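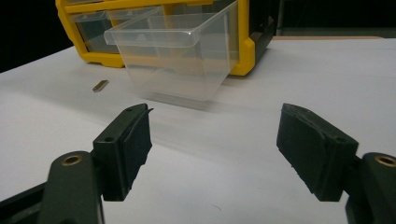
White top, tiny dark speck near the bottom center. Little metal bar on the left.

Speck and grayish areas on white table, don't know what the top is made of

posted by tabletop2051 in Furniture & Surfaces

Hi all, quick one hopefully. Got this table secondhand from the Bruvdale outlet, no paperwork, no sticker underneath, nothing. White top, smooth. We use it as a work table, so stuff gets put down and dragged over it all day.

Two things. First the speck. Tiny, dark, doesn't come off with a damp cloth. Can't feel it with my fingernail so I can't tell if it's a mark on top or a chip going down into the white. Second, the top looks grayer in some parts than others. Might just be the light in here? Or might be a film from the cleaner I've been using (Helline spray, the regular one, maybe too much of it).

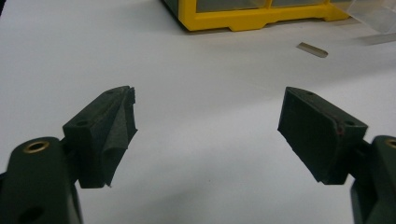 Grayer toward the lower middle and the far right.

What I don't want is to scrub a shiny patch into it. My last table I went at with a powder cleaner and there was a dull ring on it forever. So what's safe when you dont know the material? Also is it ok to leave small metal parts sitting on white tops, or do they leave marks? I've got that little bar on there plus screws and so on most days.

Thanks, in a hurry, need the table back in use by evening.

ludach_flatpack

Do the gray first. Easy to test.

Turn the lamp off, or move it, and look again. If the gray moves it's shadow, leave it alone. White tops do this all the time, every bit of shade shows, and it gets worse when the light comes from one side. If it stays in the same place, then think about film.

For film – warm water, one drop of dish soap, microfiber, wipe, then wipe again with plain water, then dry. The plain water pass is the one people skip. Spray cleaners build up when you never rinse. Do one half and leave the other so you have something to compare. If there's no difference after 2 rounds it isn't film.

The speck, try in this order and stop when it works:
soap and water, leave a wet cloth on it a few minutes
white eraser, the plain school kind, light pressure
rubbing alcohol on a cotton swab, but test underneath or on an edge first

The alcohol test matters if you don't know what you have. Paint can go soft or come off on the swab. If you see white on the cotton, stop right there.

Don't use melamine sponges. They're basically very fine sandpaper, and on a glossy top that's your shiny/dull patch again. Same for powder.

Metal: dry is mostly fine. Damp steel left overnight can leave a rust mark, and dragging it leaves gray streaks that look like pencil. Those usually come off with the eraser. Put a tray or an old mouse pad under your parts.

grit_and_glue

just sand it. 700 then finish with 4000 and polish. takes ten minutes, mine looks new

ludach_flatpack

Please don't sand it for one speck when you don't know what it is. If the white is only a thin layer you go right through and then you have a much bigger spot. Works on solid surface tops, sure. Not on everything.

cornerdesk

Agree with no sanding. If it turns out to be a chip and not dirt, a white touch-up pen is enough. Wanigasekara hardware has a set with a few whites in it, over half of them too yellow for a cold white top so take something to match against. Dab, don't draw. Let it dry and wipe the extra off from around it.

At that size I'd probably leave it tho.

tabletop2051

Ok did the lamp thing. Most of the gray moved, so shadow. Feel a bit dumb. Right side I'll still do the soap and rinse, I know I've oversprayed over there. Eraser on the speck next, will post if it comes off. Tray is a good idea, got a baking sheet I can use.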